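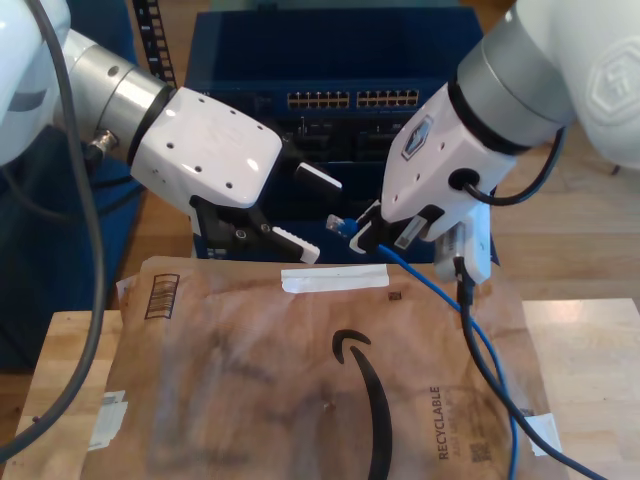

Ellora Patch Cord Set

README, August release

Welcome, and thanks for taking the time to look at this one. Ellora is a collection of teleoperated two-arm demonstrations of a fiddly little job that most of us have sworn at on our hands and knees at some point: picking up a network cable, turning it the right way round and getting the plug into a port. It was put together by a small group in Virnville over one winter, and we're releasing it in the hope that it saves somebody else the same winter.

There are 872 episodes in the set. Of those, 266 are marked as failures by the person who was driving, and we've left every one of them in. Please don't filter them out before you've had a look – some of the recoveries are the best material we have.

What the task is

Each episode starts with a cable lying somewhere on the table and both grippers empty. The operator picks up the cable, usually passes it from one gripper to the other at least once, lines the plug up with a port and pushes. An episode is a success if the latch clicks and the plug stays put when tugged lightly. The target port is named in the instruction string, and any other port counts as a failure, however nicely it was seated.

We wanted the handover in there because a single gripper nearly always ends up holding the plug at a bad angle. Our first method, which Arlo Castellanos called Hunine after the street he grew up on, tried to fix this with one clever regrasp against the tabletop. It worked on stiff cables and hardly at all on soft ones. The version we use now, Van Dusen, predicts short chunks of motion for both arms together and is allowed to let go and start over. Training code for both is in the methods folder, though you'll find the Hunine code is a fair bit rougher.

Surfaces and backgrounds

A thin cable on a bare pale tabletop is a fairly easy thing to find, and our early policies got lazy about it. So in many episodes the cable rests on something with print and creases. The padded mailer episodes are the hardest of the lot for the grasping stage: the paper is wrinkled, the black logo has a strong curve of its own, and a blue cable lying across it makes a long arc that can run close beside the printed one. If your model picks at the logo, you're in good company. Ours did that until we added more of these episodes to the training split.

We also made no effort to tidy the background. There's a couch and a wooden floor in view from some angles, and we'd encourage you to leave the images uncropped at least for a first run. 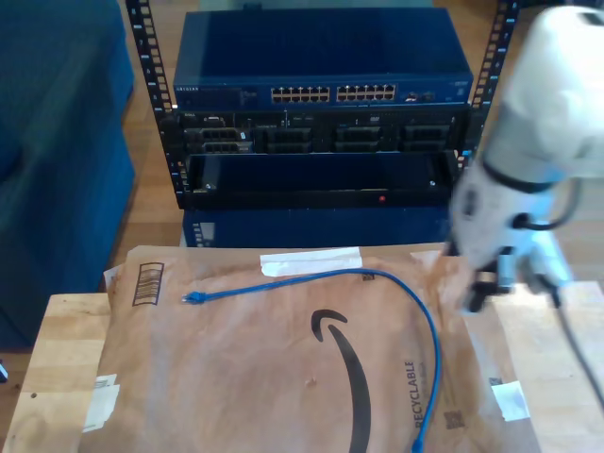
What's in each episode

Colour video from each camera
Joint positions and gripper openings for both arms
The instruction string
The operator's outcome mark and, where they felt like typing one, a short note

The notes are uneven. Otis Dvorak wrote lovely long ones and the rest of us mostly wrote "missed".

Known problems

In 27 episodes the gripper opening was logged late, so the fingers seem to close after the cable has already moved. They're listed in late_gripper.txt and you may want to skip them for anything that depends on timing.

Camera positions drifted a little between sessions and we didn't recalibrate as often as we should have. Treat the extrinsics as a starting guess.

Cable colour is badly unbalanced. We'd love more grey and yellow if anyone feels like contributing.

Using it

Unpack the archive, run the check script and start with the sample split, which fits comfortably on a laptop. Version 2 of the loader is needed – the older one reads the left and right arms in the wrong order and won't warn you. Questions are very welcome through the issues page, and we generally go through them on a Monday.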